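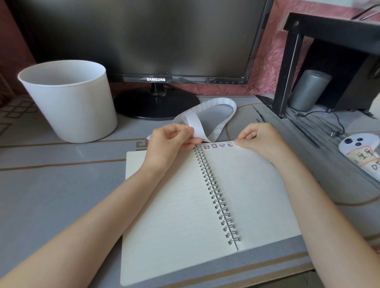 Sticker task by hand, head camera view. Left hand on the strip, right hand holding the page.

October, gripper notes, Garnham against Tirkus

Started at 9.20. Nataša Ristić on the arms, me on the notes and the page. Lucyna Witkowska joined after lunch for the controller part.

Question for the day: which of the two grippers goes on the left arm for the sticker task. The right arm only has to hold the notebook down and press, and we have more or less agreed it keeps the Garnham. The left has to take the strip, keep hold of it and bring the free end down to the top margin without creasing it. We have put this off for long enough.

What the hand does

Went back over the hand recordings before touching any hardware. Things worth copying:

The left hand holds the strip between thumb and fingers, close to the top of the spine. The strip isn't kept flat or under tension. It loops up and back behind the notebook and part of it curls round the fingers. I had been planning for a straight strip between gripper and page, and the hand doesn't bother with that at all.

The right hand is pressing on the upper edge of the right page, with the thumb next to the row that is already down. So the page is held very near to where the next sticker goes. Our scripted version holds it by the bottom corner. With the corner held, the top of the page lifts as soon as anything sticky touches it and comes away again. Move the hold point up. Nataša says the forearm will then get in the way of the left arm coming across, and she is probably right, but people manage it by coming in from opposite corners and we can try the same.

The two pages don't lie level. The left one sits a bit lower and at an angle. Our page model assumes one flat plane for both. It doesn't matter much if we only ever stick on the right page, but the plane fit must be taken from the right page only. At present it takes in the whole notebook and comes out tilted. Lucyna to change the mask.

The wire binding is shiny and gives bad depth all down the middle. We knew this from the bench.

Garnham

Parallel jaws, opens to 59 mm, flat rubber pads. Mounted on the left arm with the short adapter. Jaws were cleaned with alcohol first and left to dry.

Picks up the strip every time if the strip is presented on edge. Flat on the desk is another matter. The pads are thick at the tip and ride over it. We taped a thin bit of plastic card to the lower pad as a scoop and that got under the backing all right, but then the grip is card against paper and it slips. Took the card off again.

Once it has the strip it holds it very firmly. Too firmly at the default force, the backing showed a dent across it where the pad edge had been. Turned the force down to the lowest setting the driver accepts and the dent was fainter. Still there.

Five tries at the full motion, which is pick on edge, carry over, lower free end to the top margin. Notes as they happened:

First: strip swung round and stuck to the right gripper housing. Stopped.
Second: reached the margin, the sticker went on crooked. Pressed down fine.
Third: good. The best one of the day with this gripper.
Fourth: dropped on the way over. Force setting had gone back to default and then to zero when Nataša restarted the driver, see controller notes below.
Fifth: reached the margin, but the strip lifted the sticker off again when the arm pulled away.

The last one is a fault in our motion and shouldn't be held against the gripper. We lift straight up. It should peel back low, along the page, as you would do it with your fingers. Nataša re-taught the last part with a flat retreat, but we did not go back and repeat the set with it.

Tirkus

Softer fingers, moulded, with a ribbed inner face. Weighs 603 g with its own adapter plate, on our kitchen scale. Payload needed changing in the arm settings, and I forgot, so the first quarter of an hour went on wondering why the arm sagged when we put it in hand-guiding. Written on the whiteboard now.

The fingers bend round the strip. You can see the paper take a curve between them, which looks a lot more like the hand than the Garnham does. No dent in the backing at any force we used. It also picks the strip up from flat if you push down a little and close slowly, because the tips fold under. Did not expect that, and we repeated it until we believed it.

What it is bad at is knowing where the end of the strip is. With flat jaws the strip leaves the gripper in the direction the jaws point. With the Tirkus it leaves in whatever direction the fingers have settled into, and that changes from one grasp to the next. So the free end is never quite where the script thinks it is.

Five tries, same motion, but with the flat retreat:

First: free end missed the margin and landed on the ruled part of the page. Stuck well, wrong place.
Second: good.
Third: free end pointing backwards, nothing reached the page. Stopped by hand.
Fourth: good, slightly crooked.
Fifth: on the margin, overlapping the one before it.

The two sets can't be compared straight across, as the retreat was different. I should have insisted on going back. Do it properly next session.

One more against the Tirkus: the ribs pick up adhesive. By the end one sticker had gone up inside the fingers and had to be got out with tweezers. The Garnham pads wipe clean.

Cameras

We have been using the wrist camera for the last part of the approach. For this task it is the wrong view with either gripper, because the strip hides the margin at exactly the point where you want to see it. In the head view you get both hands, the page and the row of stickers together. The stickers are tiny, though, and I wanted to know if the Skulora resolves them from the head position on our stand.

It does, more or less. Pink and purple figures on a cream page come out well enough for the detector to find the row. It can't reliably tell where one sticker stops and the next begins when they are close together. We only need the right-hand end of the row, so this may not matter. The faint ruled lines are no use for alignment, they come and go with exposure. Use the page edge.

Exposure is a nuisance. A dark monitor behind the notebook takes up a good part of the view and auto exposure brightens for it, and then the page is blown out. Fixed exposure set from the page alone is much better. Lucyna wants it as a setting per task instead of a global one, agreed.

The desk pattern also caused trouble. Thin brown lines with steps and curves on light grey, and the edge finder likes them as much as it likes the notebook. It put a page corner on one of the stepped bits more than once. We could put down a plain mat on our own bench, but people's desks look like this and the thing has to cope. Left it as it is and made a note to train the corner finder on patterned surfaces.

Controller

Lucyna brought the Piątek box over at 14.10 and we swapped it in on the left arm. Reason for trying it is that the present controller loses gripper settings when the driver restarts, as in the fourth Garnham try.

The Piątek keeps force and speed across a restart. Checked it by pulling the plug as well, and they were still there afterwards. It also gives finger position back while closing, where ours only says open, closed or moving. With the Tirkus that could be worth having. If the fingers stop short we'd know there is more than one layer of strip in them.

Against it: the connector on the arm side is a different one and we are running through an adapter lead that Lucyna made up. It is stiff and it catches on the elbow when the arm reaches across. One protective stop this afternoon was probably the lead. Also the latency is noticeable when Nataša drives it by hand. She puts it at about 2 tenths of a second and doesn't like it. Scripted motion doesn't care.

We didn't get round to trying the Garnham on the Piątek.

Where it stands

Nataša prefers the Tirkus on the left. I would rather keep the Garnham and thin the pads at the tip, which is a small printing job. Lucyna has no view on fingers but wants the Piątek on both arms whatever we choose, so that there is only one driver to look after. Fair enough.

To do:

Repeat Garnham set with flat retreat, same strip type as today.
Hold point on the page up to the top edge, check clearance between the forearms in simulation first.
Plane fit from the right page only (Lucyna).
Fixed exposure as a task setting (Lucyna).
Thin pads for the Garnham, two thicknesses. I'll draw them.
For the Tirkus, look for the free end with the head camera after the grasp and correct before moving over. Nataša thinks the Skulora can see it against the page but not against the desk.
Longer, softer lead for the Piątek.
Order more sticker strips. Same sort, small ones, the larger ones make it too easy.
Payload! Check it after every gripper change.

Packed up at 17.30. Both arms parked, Tirkus left on, payload set for it. Adhesive cleaned out of the ribs but have another look before using it.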